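Part-Time Sorting and Repair Assistant
Solham Toy and Household Exchange, Drimanthorpe

Solham Toy and Household Exchange is looking for a part-time assistant to work in the sorting and repair room at our Drimanthorpe store. The job is 30 hours a week, year round. It reports to the store manager, Jussara Conceição.

About the Exchange

We take in used toys, games, kitchen items and small household goods, clean and repair what we can, and sell them at low prices. Money from the store pays for our lending shelf, which lets families borrow toys, puzzles and baby equipment for up to 4 weeks at no charge. The lending shelf has 114 member households at present. We opened in 2000 in a former paint shop on Aleo Street and have been in the same building ever since.

The store is on the ground floor. The sorting room and the workshop are behind it, and storage is upstairs. There is no elevator.

What you will do

Most of your shift will be spent in the sorting room. Donations come in through the side door between 9:00 a.m. and noon, and whoever is on duty takes them in, gives a receipt if the donor wants one, and puts the bags on the intake shelves. After that you will:

Open bags and boxes and separate toys, kitchen items, books and textiles.
Check toys for broken parts, loose batteries, sharp edges and missing pieces.
Look up recalls before anything made for babies or toddlers goes further.
Wash and dry hard plastic items and wipe down board game boxes.
Match up sets, including train track, building blocks, tea sets and puzzles.
Price items from the price sheet and carry them out to the store.
Record what has gone to recycling or trash at the end of the shift.

Small loose pieces are the slowest part of the work. They turn up at the bottom of almost every bag, and they are kept for a month before we decide what to do with them. Many do find their set in that time. If you dislike fiddly work, this will probably not be a good job for you.
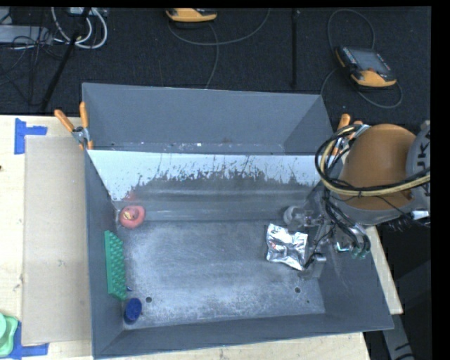 Fiorella Russo said she had expected to be bored by the loose pieces when she started in the sorting room and found that she looked forward to them. She added that the intake door was harder than she had been told, mainly in January, when people clear out after the holidays and the shelves are full by ten in the morning. She thought new staff should hear that before they apply.

We agree, and we would ask you to keep it in mind. In January we do not approve time off except for illness or family emergencies. The rest of the year is steadier.

Repairs

On two afternoons a week you will work with Guido De Luca in the workshop. You do not need to know how to repair things when you start. Typical jobs are gluing wooden toys, replacing screws and wheels, sewing up soft toys, and cleaning battery contacts. We do not repair anything that plugs into the wall, and we do not repair car seats, cribs or bicycle helmets under any circumstances. Those are turned away at the door.

You will be shown how to use the hand tools, the sewing machine and the small drill press before you use them alone. Safety glasses and gloves are provided. Please bring closed shoes.

What we are looking for

You should be able to lift a full box of books and carry it up one flight of stairs, with or without reasonable accommodation. You should be comfortable standing for a good part of the day. You need to read and write English well enough to follow a recall notice and fill in the daily sheet. A second language is useful at the intake door.

We want someone who can say no politely. We refuse a fair number of donations, and some donors are unhappy about it. The refusal list is posted by the side door, and you will have the manager's support when you apply it.

Experience in a thrift store, warehouse, library or child care setting would help but is not required. No diploma is required. Applicants must be 18 or older because of the drill press.

A background check is carried out for everyone who works in the building. We pay for it.

Hours and pay

Shifts run from 8:30 a.m. to 3:00 p.m. with a half-hour unpaid lunch break, five days a week. One of the five is a weekend day. The schedule is set a month ahead. Staff can trade shifts with each other as long as the manager is told the day before.

Pay is hourly and follows our published scale, which we will send to anyone who asks. It goes up after the first six months and once a year after that. You will earn paid sick time and paid vacation from your first day. Staff get a discount in the store, with the condition that an item has to be on the sales floor for one full day before an employee can buy it.

There is free parking behind the building, shared with Bianchini Flooring next door. Please use the row along the fence. The bus stops at the corner of Aleo Street.

How to apply

Send us a short letter and a list of your past jobs, paid or unpaid. One page for each is enough. In the letter, tell us which hours you can work and why this kind of work suits you. You can leave both at the register in an envelope marked "Sorting room" or use the form on our contact page. We do not need references until after the interview.

Interviews are held at the store and take less than an hour. The second half is a practical task: you will be given a mixed bag of donations and asked to sort it while Tiziana Bianchini answers any questions you have. There is no trick to it and no time limit. We will pay you for the hour.

We reply to everyone who applies, normally within two weeks. The position stays open until it is filled. If you need a change to any part of the application or interview, ask for Fulvio Negri at the register or leave a note for him there.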